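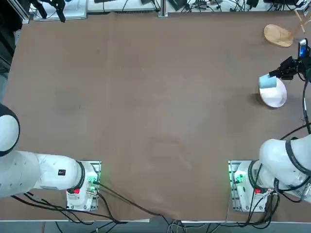
A work table is specified in the wrong order more often than any other piece of shop furniture. Buyers begin with color and finish, move on to price, and reach height and rim detail last, when the order form is nearly complete. Adeel Kakakhel, who fits out workrooms for Trajkovski, works through the same list from the other end.

Height comes first. For standing work at the bench, Kakakhel sets the top 99 centimeters above the floor for a tall user and lowers it from there. For seated work he starts at 70. A table shared by both groups is set for standing, and stools are bought to match.

Depth is the second figure. Most people can work comfortably across 52 centimeters of surface without leaning. Anything beyond that is storage, and should be planned as storage. On a deep top, fixed equipment belongs near one long side, with the middle left open for the work itself. Plates or clamps at the near side cost some elbow room but keep fasteners within reach of a wrench.

Surface pattern matters more than it first appears. A plain dark top shows dust, and a plain pale one shows every mark. A slightly mottled brown hides both reasonably well, though it also hides small screws. At the Birnamside workshop, Thongchai Intarasuk keeps a shallow white tray on each brown table for this purpose and allows no loose hardware outside it.

The front rim takes the most wear. Sleeves, belts and cables all pass over it. A straight rim in a lighter color than the top gives the eye a clear line where the surface stops, and a chipped length is easy to spot. Intarasuk checks his rims each January and replaces any length that catches a cloth drawn along it.

Cables that run off the front should drop with some slack and be tied below the top, clear of the user's knees. A rear exit is tidier, but it puts connectors where they are hard to inspect. Birnamside uses both, depending on which side of the table is against a wall.

The Endia range is supplied with undrilled tops. Kakakhel recommends leaving them that way until the equipment has been laid out at full size in paper templates and used for one working shift.

Related
Stools for shared benches
Revis shelving: 65 bays in one room
Choosing a task lamp
Floor mats for standing work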